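We use cookies to keep you signed in. Accept | Settings

Ticket 874 - Pale spot on tabletop finish
Opened by: Su-bin Ji
Product: Sorkness table, light wood
Status: Open

Hi! First, I love this table. The wavy grain is gorgeous. I've got one small whitish spot near the middle, right where the light hits, plus a tiny dark speck close by. Is it dust or the finish?
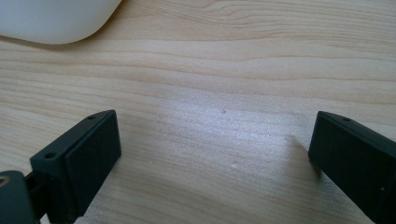 Tried so far: dry cloth, then a damp one, going with the grain. I can still find the pale spot if I tilt my head - the rest looks great.

Reply from Sang-wook Moon, Trukico support
Thanks, Su-bin, great notes! Please skip polish for now. Run a fingernail lightly over both marks and tell us if you feel an edge. 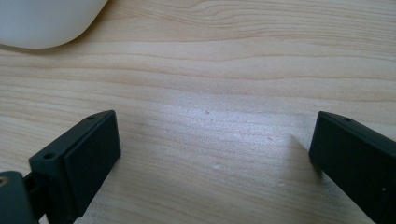

Su-bin Ji
Did that this morning. Pale one feels flat, dark one I'm not sure about. Happy to try the Lareo wax if you think it's safe!

Sang-wook Moon
Hold off on wax until I check with the finish shop.

2 comments | 9 shares
© Trukico | Contact | Back to top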